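Unplanned Gripper Opening During Tray Transfer: Fault Analysis and Fix
Project report, Dalen cell, simulation and bench phase

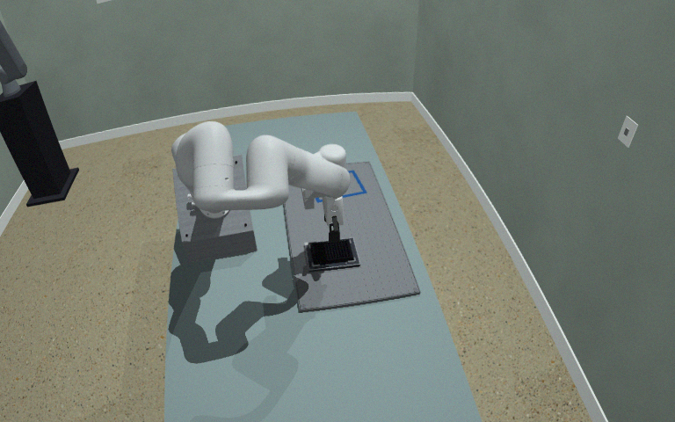 According to Jacobus Mkhize, who read the first draft, a gripper that opens by itself should be treated as a safety matter from the start, and the word "glitch" should come out of the text. The word has been removed. He also asked for the stop behavior to be described separately from the fault. See section 4.

1. Background

The task is to pick up a tray from the work board and place it inside the area marked by the blue outline. The arm program was written in Hillus and tested in simulation before it was moved to the bench arm. Gripper commands go through a separate driver, Flamolell, which runs on its own thread and keeps its own timeout. The trays on the bench are loaded with steel test pieces, so a drop from transfer height can damage the board and can injure a hand.

2. The fault

During the first bench series the gripper opened while the arm was moving between the pick and place positions. The tray fell onto the board. The arm did not stop. It finished the transfer, sent the normal open command at the target and reported the cycle as complete. No one was inside the fence.

The bench series had 47 cycles. The gripper opened early in 6 of them. The log showed no error in any of the failed cycles, and joint positions were within limits throughout. The same program had run 200 cycles in simulation without a drop.

3. Cause

We first suspected low grip force. Force was raised in two steps and the fault came back both times. We then checked the cable, which was fine, and replaced it anyway. This cost us an afternoon and is noted so that the next group can skip it.

The cause was the timeout in the gripper driver. The driver expects a message from the arm controller at least every 2000 ms. If none arrives, it goes to its default state, and the default state was open. The controller sends messages only when a motion segment starts or ends. Short segments stay under the limit. The long transfer segment was close to it, and when the speed was reduced for bench work it sometimes went over.

In simulation the arm ran at full speed, so the segment always ended in time. The simulated gripper also had no timeout at all. Oľga Kuruc found this by reading the model file after we had spent a week comparing motion logs. The simulation could not have shown the fault at any speed.

4. Stop behavior

The arm continued after the drop because the controller never reads the finger position after the grasp check. The grasp check runs once, directly after closing. Losing the part later is not detected. This is a second fault, independent of the first, and it would have remained if only the timeout had been changed.

5. Changes

The default state on timeout is now hold. The controller sends a message at a fixed interval during motion. Finger position is read through the whole transfer, and a change beyond the tolerance triggers a protective stop. The timeout was added to the simulated gripper, and with the old settings and bench speed the early opening can now be reproduced there.

Hold as a default has its own risk: a trapped finger is not released when communication is lost. The bench has a manual release for this, and its location was added to the operating sheet.

6. Open points

The bench series has to be repeated with the new settings. The stop tolerance was set by hand and has only been tried with one tray type. The Zisteo gripper planned for next term uses a different driver, and its timeout state must be checked before any loaded run.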